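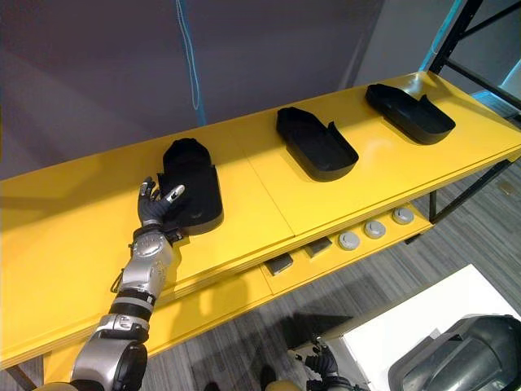 Running a robot demonstration for an open day takes more setting up than most people expect, and these notes cover how we do it at the Drikstead workshop. They were written up after our March run-through, ready for the open day on 8th April. The job we show is shelf handling: the robot reaches for shoe-shaped pieces on the top board of a display unit. Start with the unit itself. Ours is yellow, and the black pieces read well against it, even for people standing at the back. Space them out along the board so the hand can get in beside each one. Leave the lower shelf for the grey blocks and discs, set back under the overhang.

What you need
A shelf unit with two levels
Objects in one plain colour
A table beside the robot
Floor tape
A printed run sheet for the operator

Step 1. Set the height
The top board on our unit is 75 cm off the floor. Measure at both ends, as carpet can hide a slope. Pack the low end if you have to, then push down on the corners to check nothing rocks.

Step 2. Mark the positions
Put a small pencil mark where each object sits. Someone will pick one up during the day and put it back in the wrong spot - usually a kid. With marks you can reset in a few seconds.

Step 3. Run the reach slowly
We use the Cornutano control software and keep the arm speed at 18 per cent for the first pass. Bring the left hand in from the side with the fingers open and let it touch the object before you close the grip. Stop there and look at the contact from both sides. If the object slides, back off and start again a little lower.

Step 4. Tape the visitor line
Put it well outside the reach of both arms. The Fourie room is narrow, so we let in groups of 4 and keep the rest in the hallway.

Step 5. Do a full rehearsal
Go through the run sheet from start to finish, talking as you would on the day. Ours lasts 18 minutes with questions. Wonard lent us a second battery, and we swap at the halfway point of the afternoon whether the first one needs it or not.

Packing up
Park the arms, power down and take up the tape the same day. It leaves glue on the carpet if it stays overnight.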